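Sorting buttons on a Friday afternoon

I had been buying switches from the surplus counter at Bronier for a couple of years before it occurred to me to ask who sorts them. You walk in, you say you need a green push button with a contact block that fits it, and a minute later one lands on the counter. I figured there was a system. There is, sort of, and she has been running it for nine years out of a back room with good light and a radio.

She didn't want her name in this ("put 'the switch lady,' everybody else does"), but she was happy to talk, and she talked while she worked, which made my notes a mess.

I started with the obvious thing, which is where it all comes from. "Panels, mostly," she said. "Somebody scraps a control panel, or a shop closes, and we get the whole thing, or we get a box of whatever they pulled out of it. The boxes are worse. With a panel, at least everything is still screwed to its friends."

By friends she means the parts that make up one working button, and I have to admit I never thought of a button as having parts until I broke one. There's the piece you push, there's the body behind the panel, there's the contact block that does the switching, and there's the ring nut that holds the lot in place. In a box from a closed shop, those have all drifted apart. The last one she got, from a packaging plant over in Drunov, had 300 pieces in it and hardly a complete set.

"The nuts are what get me," she said. "People throw them in a coffee can, or they don't send them at all. Then I've got a beautiful button and no way to mount it. I've sold nuts by themselves to grown men who were nearly in tears."

I asked how she decides what goes with what. Color first? She laughed at me. Color is for the customer, apparently. She goes by size and by how the back clips on, then by maker, and only then does she look at what color the cap is. Two red buttons that look like twins can have backs that will never fit each other, and she has a drawer of Celimora bodies that take nothing except Celimora blocks. "I used to sort by color when I started. It looked so pretty! I had to do the whole thing over."

The exception is emergency stops. Anything with a mushroom head gets pulled out of the pile right away and goes through its own check. She pushes it in, sees that it latches, twists or pulls it to release, and puts a meter on the contacts both ways. If it hesitates at all, it goes in the scrap bucket. I said that seemed a shame for something that costs money new, and she gave me a look. "Would you want the one that hesitates?" I would not.

Trays came up a lot. She's a big believer in trays, the plastic kind with a lip, and doesn't like bins. In a deep bin the small things sink and you end up digging with your fingers, and old contact blocks have screws sticking out that will get you under the nail. On a tray, everything is one layer deep and you can see it. She never puts out more than 25 pieces at a time, and usually a lot fewer. When a tray is done she slides the finished pieces across into a second one and starts again. She says the second tray should look different from the first so that you never mix them up when you come back from lunch (learned that one the hard way, she said, and wouldn't elaborate).

Cleaning is mostly a dry brush and a damp rag. Labels get left alone, even ugly ones, as the part number is often the only thing a buyer has to go on. She once got a batch from Benedetti where someone had helpfully scrubbed every label off. That took her most of April, and 100 of them are still in a carton marked "mystery."

I asked whether she ever gets bored. She thought about it while threading a nut onto a body, backing it off, threading it on again. "With the buttons, no. With the phone, yes." Then the phone rang, and I let her get it, and bought two green ones on my way out.

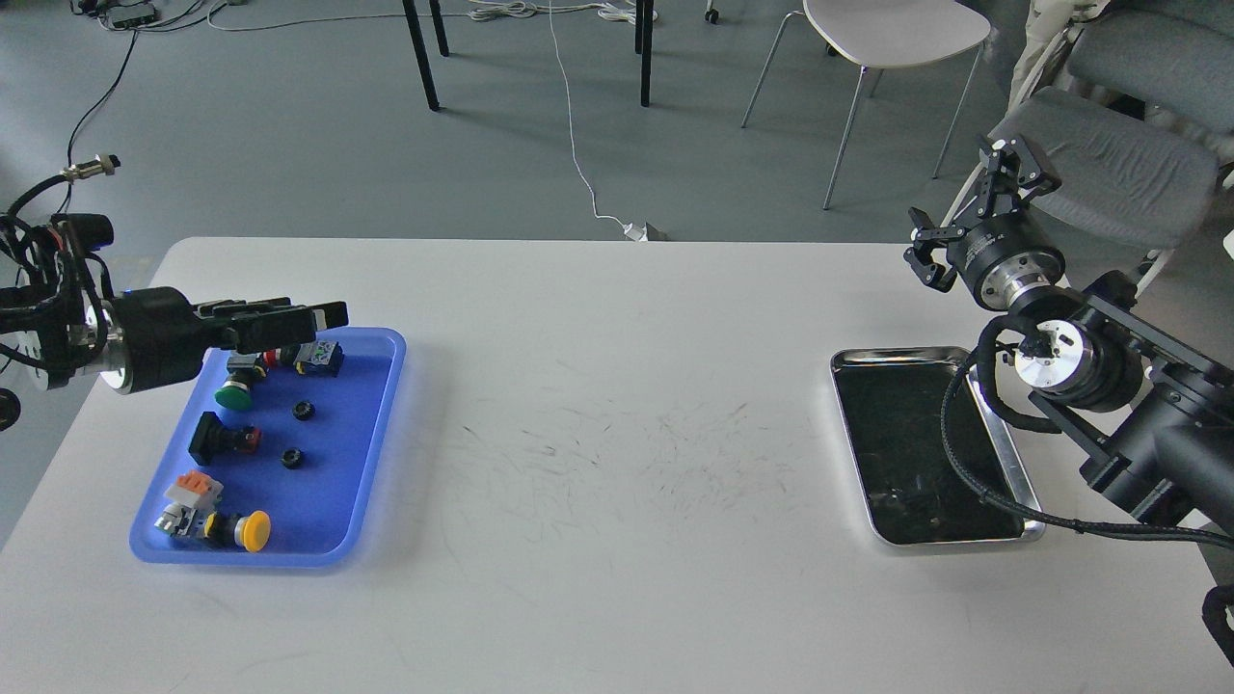

How should I store loose ring nuts so they don't get separated from their switches?

Thread each nut back onto its own switch body as soon as you take the switch out of the panel, just a couple of turns. For spares with no body, keep them in a small lidded box sorted by thread size, with the size written on the lid.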